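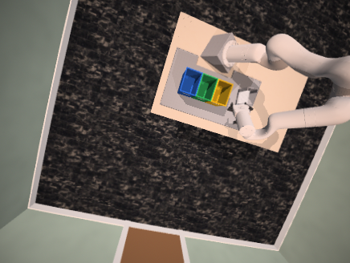 Search this site
Enter keywords... Go

The gripper that opened after a stop

I have spent most of August on a single fault in Maro, so I am writing it down while I still remember the order of things.

Maro is the two-arm sorting cell I have been building in simulation at Ploturness. Thin sheets sit in a holder marked K1. An arm picks one up and puts it in one of three bins: blue is CENTRAL, green is RETURNS and yellow is RECYCLE. The simulator is Zitex. The cell itself is due to be built at the Queiroz site later on, and the control code I run in Zitex is the code that will go on the controller there. That last point is why I took the fault seriously when it would have been easy to put it down to the physics.

I first noticed it in the log of an overnight run. I had left the cell going for 3,000 cycles with the stop test switched on. The stop test triggers a protective stop at a random point in a cycle, holds it for a while, clears it and lets the cell carry on. In the morning the run had finished, which I was pleased about. All cycles were marked complete. Then I looked at the bin totals and they didn't add up to the number of sheets taken out of K1. They were 39 short.

What I thought it was

My first guess was friction. Thin sheets are a nuisance in any simulator. They slip between the fingers, they stick to the one underneath, and if the contact settings are a bit off they will jump across the table for no good reason. I have lost sheets that way before. So I did what I usually do, which is turn up the friction on the finger pads and run it again.

I lost a day and a half on that. The number of missing sheets went up and down a little between runs but it never went away, and I kept reading meaning into the changes. I also tried a smaller time step, which made everything slow and fixed nothing. I should have looked at where the sheets were ending up before I touched any settings.

When I did look, they were lying on the plate in a line between the holder and the bins. A few were on the bare table. A sheet that slips out during the pick will land close to the holder, and these were strung out along the carry path. The arm had got hold of them properly, lifted them and set off, and then let go partway.

The other thing I had missed was in the log the whole time. Every lost sheet was in a cycle where a stop had been triggered. With the stop test switched off I ran the same job again and the totals matched exactly.

What it was

When a protective stop is triggered, the arm controller holds position and the gripper driver is supposed to hold whatever it was last told. That part worked. I stepped through it slowly and the fingers stayed shut on the sheet for the whole of the stop.

The trouble came when the stop was cleared. The gripper driver restarts itself at that point, and when it starts it fills in a default target for the fingers until it hears otherwise. The default was zero. In the old gripper model zero meant closed. In the one we changed to in the spring, zero means fully open, and the closed position is at the other end of the range. I made that change myself and checked that pick and place still worked, which it did, and I never thought about what happens at start-up.

So for one control tick, 10 milliseconds, the driver was telling the gripper to open. Then the sequence caught up and sent the right target again. With a thick part you might get away with it, as the fingers barely have time to move. With a thin sheet they only have to give a hair and it's gone. Most of the time a stop landed in some part of the cycle where there was nothing in the fingers, so it did no harm. It needed the stop to land during the carry.

That explained the loss. It didn't explain why the cycles were marked complete, and in my view that was the worse half of the problem.

Why the log said everything was fine

The grip check works on finger width. If the fingers are told to close and they stop before they are fully closed, something is between them. If they go all the way, they have missed. The check runs once, straight after the pick. The result goes into a flag, and the flag stays set until the release at the bin.

Nothing looked at the fingers again during the carry. After a stop the flag was still set from before, so the sequence believed it had a sheet. The arm went to the bin, opened the fingers over it and recorded a sheet delivered. It had been recording sheets it never dropped in, 39 times in one night, and the only reason I found out is that I happened to compare two totals that nobody had asked me to compare.

I have seen this sort of thing in other people's code and been fairly rude about it. I wrote this one. 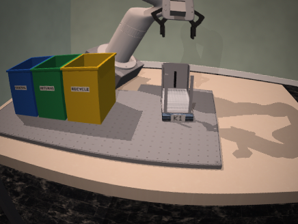

Why it matters with people near it

A lost sheet is only a lost sheet. It weighs next to nothing. But the same gripper driver is going to be used for a second job at Queiroz with heavier parts, and a protective stop is very often a stop because a person has come close. The moment when the stop is cleared is when somebody may well have just stepped back, or may be reaching in to straighten something. It is a bad time for a gripper to let go of what it's holding.

The risk assessment we had covered loss of grip during a stop. It covered loss of power. It didn't have a line for loss of grip on resume, and I don't think any of us had thought of resume as an event in its own right. It does now. I rewrote that page and it has gone back for review with the log attached.

I should say that the drop is something I have only seen in Zitex. The real gripper may be slower to react and might have ridden out one bad tick without anyone noticing. I would rather not rely on that.

What I changed

1. The driver now reads the actual finger position when it starts and uses that as its first target. If it can't read the position it stays in the stopped state and raises a fault.

2. The default of zero has gone completely. There is no default. Leaving the value out is an error when the file is loaded.

3. The grip check runs all the way through the carry, every tick, and again after any stop before the arm is allowed to move. If the width drops to fully closed, or the fingers open when they shouldn't, the cycle is marked failed and the cell waits.

4. The bin totals and the holder total are compared at the end of each run. If they differ the run is reported as failed, whatever the individual cycles say.

5. I added a stop test that only fires during the carry, with a sheet in the fingers. The random one stays as well, but it spends most of its stops on moments that don't matter much.

The third item caused a small problem of its own. The arm shakes slightly when it sets off, the finger width wobbles with it, and for a while I was getting failed cycles with the sheet still firmly held. I now need 2 bad readings in a row before it counts. I went back and forth over that, because any filter is a place for a real fault to hide. The delay is short and I have written down why it's there.

Where it is now

I put the old driver back for one run with the new carry test, to make sure the test would catch it. It failed on the first stop. Then the new driver, and another 3,000 cycles overnight with both stop tests on. Nothing lost, and the totals agree.

Still to do: the second arm uses the same driver but has its own settings file, and I haven't been through that one line by line. I also want to look at what happens if a stop is cleared and then triggered again straight away, before the driver has finished starting up. I suspect it's fine. I suspected friction as well.

If you use a gripper where zero means open, go and look at what your driver sends in its first tick.

This site uses cookies to remember your preferences and count visits. By continuing to browse you agree to their use. Accept Manage settings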